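Hatgate Test Kitchen — Minutes of the July Meeting, Kitchen Tools Group
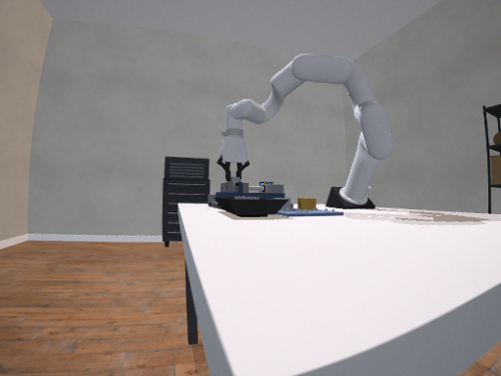 The meeting opened at 6:15 p.m. with the matter held over from last time, which is whether the group should recommend the Keltico pull-through knife sharpener to its 104 members. The draft recommendation had been sent out beforehand and several people had read it. Before discussion started, the chair asked that all knives be handed in for the comparison in a black rectangular tray with sloped sides, the same sort as the one on the white table at the top of these minutes, and not rolled up in dish towels as in June.

1. Keltico sharpener
The maker's leaflet says the sharpener will bring back a "factory edge" in 30 strokes. The group tried it on two chef's knives and a paring knife. The chef's knives cut paper afterward. So did the one that had been left alone. It was pointed out that paper is a poor test and that we have said this before. A tomato was cut with all three and opinions were split. One member felt a burr on the paring knife and would not use the thing on anything she paid for.
The claim that it is "safe for all blades" was not accepted. The leaflet has a line in small type on the back leaving out serrated and single-bevel knives.
Decided: no recommendation for now. Try again with onions and a whetstone alongside.

2. Laur whetstone
One side is marked 300 grit. The group was asked to believe that this is all a home cook needs. Most did not. It was agreed that it takes off metal quickly and leaves a rough edge, fine for a neglected knife and too coarse for weekly use. A finer stone will be borrowed for the next session.
The bamboo base slid on the counter. A damp cloth under it helped some.

3. Pukent cutting boards
Pukent has offered the group boards at a discount if we buy 50. No one could say what we would do with 50 boards. The statement that the surface "keeps knives sharp longer" came with no figures, and the secretary was asked to write and request them. The discount was also questioned — the price quoted before it is higher than the one in the store on Mill Street.
Decided: no order until there is an answer.

4. Other business
The honing steel is still missing from the second drawer.
A request to cover electric sharpeners was put off. Two members are against it on principle and one owns one.

Closed at 7:40 p.m. Next meeting in August, same room. Bring onions.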